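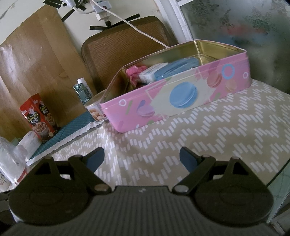
Open pink tin on a patterned cloth.

Durholm auction results, data card
Updated 2020-11-23 by Nazareno Piras

148 classic car sales from 11 Durholm auctions, one row per car. Prices are hammer prices in dollars, before the buyer's fee. The Curkora price guide mixes the two, so don't compare them directly.

I don't trust the "matching numbers" column. It repeats what the seller claimed, and I could check paperwork for only 3 cars. Treat "restored" the same way. It can mean a full rebuild or a coat of paint. 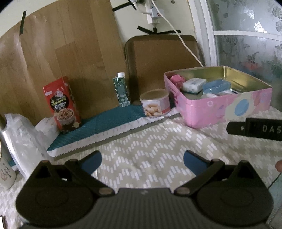
Mileage is worse. About 50 rows are blank, and several of the rest look too good. The August sale had two Varkov coupes listed with the same odometer reading.

Cars that didn't sell are left out, so averages run high. Please don't use this file to insure your Pagano.

Corrections welcome if you have the receipt.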